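Robot teaching by demonstration

From Nandeck, the open handbook of automation terms

Robot teaching by demonstration, also called programming by demonstration or learning from demonstration, is a group of methods in which a person shows a robot how a task is done and the robot, or software connected to it, uses the record of that showing to repeat the task. It differs from conventional robot programming, in which an engineer writes out each target position and each condition in code. 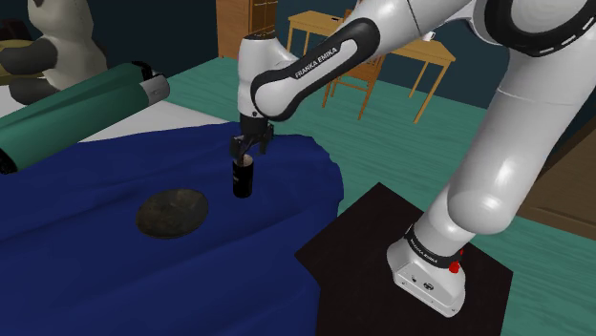

The two main ways of giving a demonstration are hand guiding, where the teacher takes hold of the arm and moves it, and teleoperation, where the teacher controls the arm through a separate device. Both can be carried out on a real robot. Teleoperation can also be carried out on a simulated one, in which case the arm, the objects and the room are computed by a physics engine and drawn on a screen or in a headset.

Contents
1 Terminology
2 Hand guiding
3 Remote control
4 Demonstration in simulation
5 Recorded data
6 Use of the recordings
7 Quality of demonstrations
8 Limitations
9 See also

Terminology

The person giving the demonstration is called the teacher, operator or demonstrator. A single complete showing of a task, from a starting position to a stopping position, is called an episode or a trajectory. A collection of episodes is a demonstration set. The rule learned from the set, which takes in sensor readings and gives out motion commands, is called a policy.

Older industrial manuals use "teaching" in a narrower sense, meaning the storing of individual positions with a handheld pendant. In that usage the robot moves between stored points along paths chosen by its controller, and the path taken by the operator between points isn't kept.

Hand guiding

In hand guiding, also called kinesthetic teaching, the arm is placed in a mode in which its motors cancel the effect of gravity and offer little resistance. The teacher grips the arm near the wrist and leads it through the task. Joint angles are stored at a fixed rate during the motion.

The method requires an arm that can be moved freely by outside force. Arms with torque sensors in the joints are well suited to it. Arms with high gear ratios and no force sensing are usually not, although a force sensor at the wrist can serve as a substitute.

Hand guiding gives motions that the arm is physically able to make, as the arm itself makes them while recording. Its chief drawback is that the teacher's hands and body are often in view of the cameras. A policy trained on such pictures may come to depend on the presence of a person who will be absent when the robot works alone. A common remedy is to record the joint motion first and play it back with the teacher out of view, storing the camera pictures during playback only.

Remote control

In teleoperation the teacher works at a distance from the gripper, which may be a few feet or another building. Input devices in common use include:

Leader arm. A second arm, often smaller and unpowered, with the same joint layout as the working arm. Each joint of the working arm follows the matching joint of the leader.
Handheld tracked controller. The position and rotation of the controller are applied to the gripper, and a trigger opens and closes the fingers.
Six-axis mouse. A sprung knob that sets the speed of the gripper in each direction.
Keyboard or gamepad. Adequate for short, simple motions and slow for anything requiring rotation.

With controllers and mice, the commanded gripper position has to be converted into joint angles by inverse kinematics. A seven-joint arm can reach most gripper positions in many different postures, and the converter must choose among them. Poor choices cause the elbow to drift or to approach a joint limit. Leader arms avoid the problem, but each design fits only one type of working arm.

Delay between the teacher's motion and the arm's motion lowers the quality of the work. Teachers compensate by moving in short steps and waiting, and the pauses are stored with the rest of the episode.

Demonstration in simulation

A simulated workspace removes the risk of damage to equipment and allows the starting conditions to be reset at once. Furniture, floor colors and loose objects can be exchanged between episodes without labor. Simulated tasks frequently consist of household handling, such as picking up a small container with a two-finger gripper and placing it elsewhere.

The main difficulty is the difference between simulated and real contact. Friction at the fingertips, the folding of cloth and the tipping of tall, narrow objects are all approximated. A grasp that holds in simulation may slip on hardware. Random variation of friction, mass and lighting during data generation is used to reduce the effect.

The Turkircombe set, released with a version note dated January 4, 2022, contains 1584 simulated episodes of tabletop and floor-level handling. Of these, 1015 were recorded with tracked controllers and the remainder with a six-axis mouse.

Recorded data

An episode normally holds joint angles, joint speeds, gripper opening, gripper commands and one or more streams of camera pictures, all stamped against a common clock. Force readings are included where the hardware supplies them. Simulated episodes can also hold the exact position of every object, a quantity that is difficult to obtain on real equipment.

The Jorkura file layout stores commands and measured positions in separate columns. The distinction matters for training, as a loaded arm lags behind its commands and the two records don't coincide.

Use of the recordings

The simplest use is direct playback, which succeeds only if objects are in the same positions as before. Movement primitives extend playback by fitting a smooth curve to the motion and shifting its end point to suit a new target.

Behavior cloning trains a policy to give the teacher's command for each recorded sensor reading. Small errors can carry the arm into positions absent from the demonstration set, where further errors are likely. Corrective methods address this by having the teacher take over during a trial run and adding the corrected motion to the set.

Quality of demonstrations

Consistency between episodes generally has more effect on the result than the speed of any one of them. If one teacher grasps an object from above and another from the side, a simple policy may average the two and miss the object. The Antoniuk protocol asks teachers to complete practice episodes, which are discarded, before recording begins. In a July trial of the protocol, 507 episodes were recorded and 320 were kept after review.

Failed episodes are usually labeled and stored separately. Some training methods make use of them as negative cases.

Limitations

Demonstration is slow in comparison with copying a written program, and its cost grows with the number of tasks. The robot is not shown the purpose of a motion, only the motion, so that accidental features of the teacher's style are learned along with the necessary ones. Tasks that depend on touch are hard to teach through devices that return no force to the hand.

See also

Behavior cloning
Gravity compensation
Inverse kinematics
Parallel gripper
Teach pendant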